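MUKPORT -- The Narnow community kitchen reopens Saturday with its shelves sorted, its drawers cleared and room at last for a second baking table!

The cleanup took 12 evenings and reached every cupboard, even the deep ones by the back door that had been stuffed with odd lids for years. Duplicates went into boxes for the Munshi swap shop, and the best pans stayed.
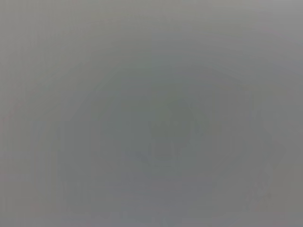
Bakers will love the new setup -- flour and sugar now sit at waist height, and the measuring cups finally have a drawer of their own. The swap shop has already put 86 pieces out for anyone furnishing a first kitchen, all of them free.

Doors open at 9 a.m., with soup and fresh rolls until they run out. Bring a container for leftovers.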